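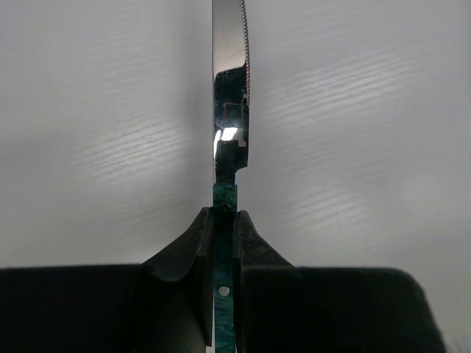 Fig. 1. Knife held by the handle, blade up.

Our report covers the Divik Gillow, a two-door coupe rebodied as a wagon by the coachbuilder Henare. We compared it with the factory car on weight, cargo room and cost.

Henare keeps the doors and windshield and replaces everything behind them. The new roof is aluminum.
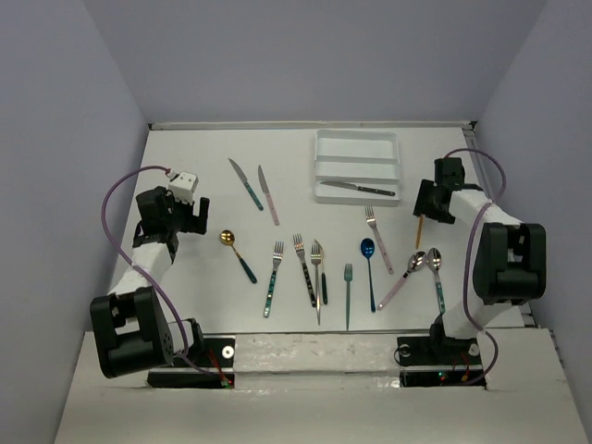
The rear glass was the hardest part to price - the shop orders it in small batches from Deltari, and the quote changed in March. We used the later one.

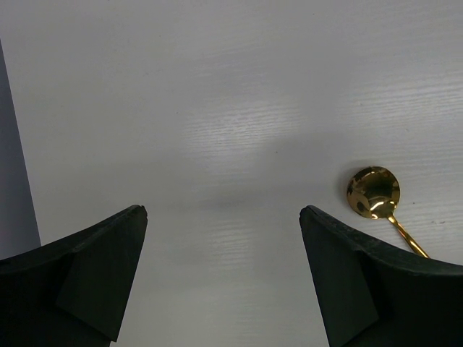

Fig. 2. Gripper fingers, open.

Labor came to over 2,000 hours per car. A donor car with 4,000 miles on it was accepted as new for our cost table. 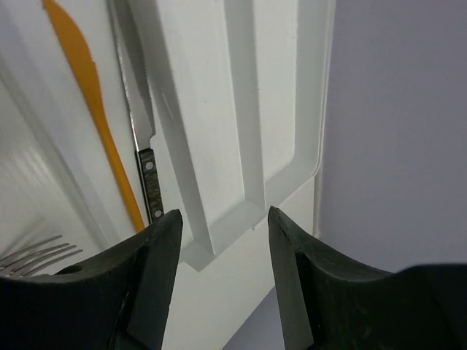 Cargo room behind the seats is long but shallow. Henare splits the floor with fixed dividers, much like the raised walls in the white cutlery tray, and small bags stay put. A large suitcase does not fit unless the dividers come out - that takes 3 bolts on each side.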